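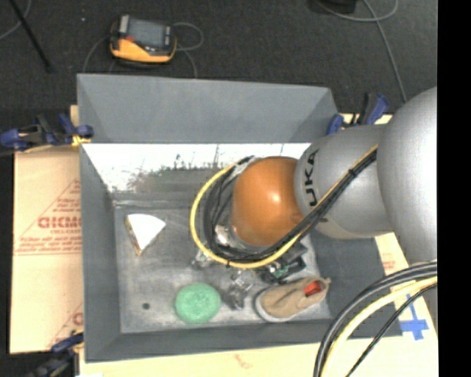 # Sorting a bin of mixed odds and ends – what goes where?

**mossy_kettle**, October

Hi all! I've started helping with sorting at the Pirkgate swap shop and I love it way more than I thought I would. Every bin is like a tiny treasure hunt. We get up to 300 bits and pieces on a good morning, all mixed together, and I'm the one who decides which shelf they go to.

My trouble is with the strange ones. Books and mugs are easy. But a typical bin for me is one light-colored shoe with a little red tag, a green scrubby sponge sort of thing, and a white wedge that could be foam or could be a pretend slice of cheese (I really want it to be cheese). Sometimes there's clear plastic stuff too, and I have a terrible time seeing that against a gray floor.

So I have a few things I'd like help with:

- Do you keep single shoes, and for how long?
- Would you put play food with toys or with kitchen things?
- Is there a good order to empty a bin in? I grab the most fun thing first and then I'm left with all the dull stuff.

Also, our bins are the shallow gray kind with sloped sides. I like them because everything ends up in reach, but small things do slide down and bunch up in the middle. Is it worth lining them with something? 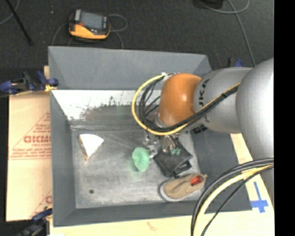

**tinlid**

Anything that might be a wallet or a small bag comes out first, every time, before you even think about the shoe! Look through the pockets with a second person next to you, write down what's in there, and put it in a drawer that locks. We had one sit under a pile of dish towels all morning and I still feel bad about it.

After that I go by size. Big things out, then soft things, then the clear plastic, which is so much easier to spot once the rest is gone. Tilt your head and look for the shine.

Single shoes: we keep them 30 days on a shelf by the door, heel facing out so people can see any tag. You'd be amazed how often the other one comes in a week later. It makes my whole day when it does.

I'd put play food with toys. If you can't tell what it is, give it a squeeze – soft foam goes to crafts at our place, and firm stuff goes to the toy shelf.

**northporch88**

Toys for the cheese. Used sponges go in the trash, sorry, even the cute ones. New in the packet is fine.

**pocketful_of_lids**

I agree with tinlid on nearly all of it, and welcome to the sorting club! On liners, I tried a Notitz mat in ours and loved it for a while. Things stopped sliding, and a plain pale color made dark stuff stand out nicely. The trouble was grit. It got underneath and I was forever lifting the mat to shake it out. Now I just wipe the bin down and let things slide where they want.

If your bin has a hole in the floor, check under it before you move on. We've found beads, a button and a very small key that way.

One more idea: keep a "no clue" box. Mine is an old Kuvden crate, and whatever beats me goes in there until the end of the shift. Then everyone gets a guess. Half of it gets solved in a minute by someone who owned the same thing as a kid, and the rest goes out front with a sign that says "What am I?" Those go fast, especially with children around.

**mossy_kettle**

Oh, these are great, thank you! The "no clue" box is starting tomorrow, and I'm moving single shoes over by the door. Still voting cheese.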